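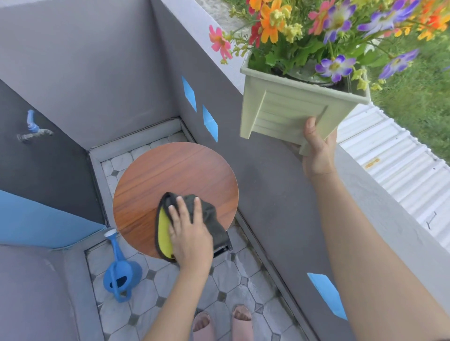
The Vekex, after a month of my balcony

The Vekex is a balcony-cleaning robot, sold by Tirken for 409, and I was lent one for August. It does floors. The box says "outdoor living, handled", and I should have asked which parts of outdoor living.
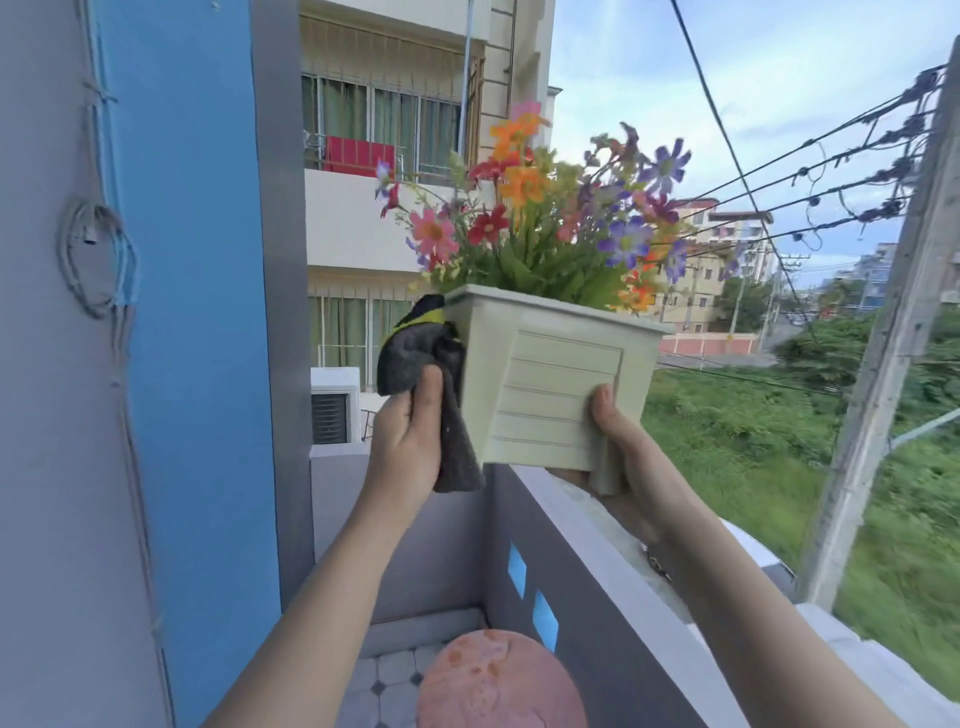

On octagonal tiles it's decent. It hums up and down, finds the skirting, gets into most corners and goes home to sulk on its dock. The app (Fikre, separate login, naturally) gave me a cleanliness score of 886 out of 1,000.
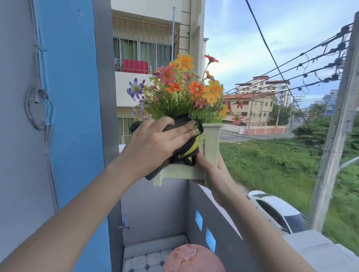
Tirken also offers a "surfaces" add-on for another 100, a damp pad on a short arm. It reaches as high as my ankle. Dusting a planter of artificial flowers still takes one hand underneath and a cloth in the other, and the ridges hold on to every bit of grit Hamemthorpe can supply. I'd keep the floor robot at half the price. The arm went back.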